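Replacing the Top of the Long Table

Readers who have followed this blog since the move to Bandville will recall that the long table was to be dealt with by the end of August. The work has been completed, and I set out below how the new surface was selected, how it was received into the room, and how it is to be looked after. The previous entry on the shelving remains open and will be updated separately.

Background

The old top had served for many years and was no longer fit for daily use. Its finish had worn through along one side, and the grain held on to every spill of coffee and every pencil line. Two rounds of sanding improved the appearance for a short time only. I concluded that further repair was not a sensible use of money and began to request prices.

The requirements were modest. The replacement had to fit the existing base, wipe clean with a damp cloth, and suit a room in which the walls and floor are both light. I had also hoped for a dark color, although this was a preference and I was prepared to give it up.

Selection

Two suppliers were approached. Avura offered a plain gray top at a good price, with a waiting period that would have carried us well into the fall. Wemach had a black marble pattern in stock and was willing to cut it to our measurements. I visited the Wemach showroom late in the morning and looked at the sample near the window and again at the back of the store, where the light is poor. The pattern held up well in both places.

The price was 443, delivery included. This was above the amount I had set aside, and the difference was taken from the sum reserved for chairs. The chairs will therefore wait.

Delivery and Fitting

The order, number 2236, arrived at the door shortly after noon. The base was cleaned and checked for level before anything was placed on it, and one foot required a small adjustment. Fitting took nearly 60 minutes, most of it spent on alignment. The old fixing holes did not match the new ones, and I would advise anyone attempting similar work to compare them in advance - I did not, and a second trip for the drill was the result.

Appearance in Use

The surface is glossy, and the white veining is considerably stronger than I had understood from the sample. The lines are jagged and are broken up by irregular white patches, so that no two parts of the table look quite the same. Some visitors have found it too busy. I have grown fond of it, and I find that small marks draw less attention than they did on the old top.
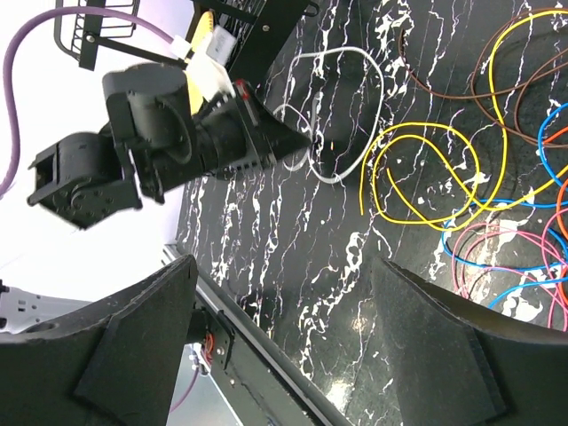

Care

The table is wiped at the end of each day with a soft cloth and plain water. For grease I use a little Jurčo soap, well diluted, and dry the surface immediately afterward. Scouring pads are not to be used. Hot cups go on a coaster, and anything with a rough base is lifted when it needs to be moved.

The old top is in the garage and is available to anyone in Bandville who can collect it.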